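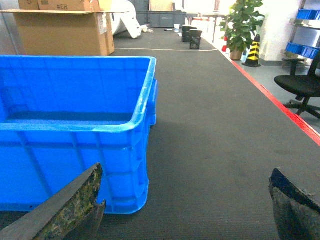

*Blue crate, dark gray carpet, boxes still stacked behind it. Monday.*

Stop buying cardboard boxes to move house. Or buy fewer. Get crates — big, hard, ugly plastic crates — and you'll have a better week than I had the last two times.

I'm writing this between loads so it's going to be choppy. Sorry. The kitchen goes next and I don't want to do the kitchen.

Background, quickly. Third move in my adult life. First two were all cardboard, 30 boxes the first time, 36 the second, plus tape, plus the tape gun that eats your thumb. This time I rented plastic from a little outfit called Stillstead, seven crates, and filled the gaps with whatever boxes I had saved. So I've now got both kinds sitting on the same floor and I have opinions.

First opinion. Open tops are good. Everyone wants lids. Lids feel responsible. But a lid is permission to forget. You shut it, you stack something on it, and in the new place it's a month before you look. I have a box from the last move that I opened in December. It had the good scissors in it. I'd bought two more pairs by then.

An open crate nags at you. You walk past, you see the colander, you put the colander away. Done.

Yes, dust. Yes, you can't stack an open crate when it's full to the brim. So don't fill it to the brim! Nobody's back wants that anyway. Two thirds and go.

Second opinion, and I'll fight people on this one. Codes on boxes are a waste of a marker. There's a box behind the crate with #H3 on it in black. My system. I was very proud of it for one evening. H was hall, or it was "hold," as in hold off on opening. I've changed my mind twice on which. The list that explains it was on the back of an envelope, and the envelope is, I think, in a box.

Write words. Write "lamp, extension cord, the weird hooks." Takes ten seconds. You will be tired when you read it and so will whoever's carrying the other end. A code makes sense if you have 492 boxes and a warehouse and somebody paid to look things up. I have a two-bedroom in Tallitz with a dark gray carpet that shows everything.

Third. The floor stuff.

This is the part that gets left out of all the moving checklists. The checklists love boxes. Book boxes, dish boxes, wardrobe boxes with the little metal rail. Fine. But what wears you down is the loose stuff on the floor after the boxes are packed. A white cup. Something thin and dark that's probably a pen. A cable running across the carpet toward a couple of small black things that don't belong to any room. None of it is big enough to deserve a box. All of it has to go somewhere, and it'll be eleven at night when you find out.

My first two moves, all this went in a grocery bag. The grocery bag is the saddest object in any move. It rides on your lap. It gets set down in the new place and it lives there, in the corner, for a year.

So, and this is really the main thing I wanted to say before I go do the kitchen: leave one crate empty. On purpose. Don't pack it. Put it in the middle of the room where you have to walk around it and let it be the place for the floor stuff. It'll look like you're not finished. People will offer to fill it for you. Say no. They mean well and they'll put books in it.

The best time for it is the last hour, when your sorting brain is gone. You don't have to decide if the cup is kitchen or desk. It's crate. Pen, crate. Cable, crate. Then at the other end you empty that one FIRST, before the bed even, because it's got the charger and the cup and whatever you were using right up to when you left. That's your actual life in there, the boxes are just storage.

I'll be fair to cardboard. It's light. It folds flat when you're done, and you can give it away or flatten it behind a door and pretend you'll give it away. Books do better in a small box than in any crate, a big crate full of books is a piece of furniture. And cardboard is quiet. Plastic crates on stairs sound like somebody falling down them.

But cardboard is also one rainy driveway from giving up on you. And the flaps. I can't stand the flaps. You fold them back to get something out and then they stand there flopping at you till you do the over-under-over-under thing, which never holds, so you tape it, so next time you need a knife. A crate has a rim. You grab the rim. That's the whole interface.

The money. I've heard it, crates cost more. They do if you buy them, and I wouldn't buy seven. I'd buy one or two and rent or borrow the rest. Mine go back scuffed and I was told scuffs are fine, they came scuffed. I kind of like that. It's been in other people's moves, it knows what it's doing. The guys at Kołodziej, where I got the van, said half the jobs they see now are crates and those are the ones that finish before lunch. They could be just saying that. They do have a stake in it, they'd like to be done by lunch.

What about bins, somebody will say. I have bins. Gray ones, a row of them end to end along the wall. Bins are a different animal in my book. Bins are for staying. You line them up, each one gets its thing, and they look great and don't move. The mistake I made last time was treating the bins as luggage, carrying them out as they were, half full, and then half of what was in them ended up in the van instead. Tip them into a crate, carry the crate, put the stuff back in the bins on the other side. Sounds like more work. It's less, becuase you throw out a third of it on the way.

Oh, and packing material. Don't overdo it. I've got more wrap and padding than I've got breakable things. There's a kind of panic shopping that happens the week before a move where you'd buy anything that comes on a roll. Towels work. Sweaters work great. Nothing of mine has ever been broken inside a sweater.

I know a move isn't really a storage-products problem. It's a stuff problem, everybody says it, own less. OK. I own what I own, and the van is at 7. I can't become a different person by then. What I can do is put a big blue crate in the middle of the carpet and throw a pen in it.

A reader of the Laltovness newsletter wrote in after my last piece to say I should just hire packers. Maybe! I did price it. But then somebody else decides where the scissors go, and look how well it went when it was me.

OK. Kitchen. The pans first, then the drawer with the batteries and the birthday candles, wich is all floor stuff really, it just happens to be in a drawer.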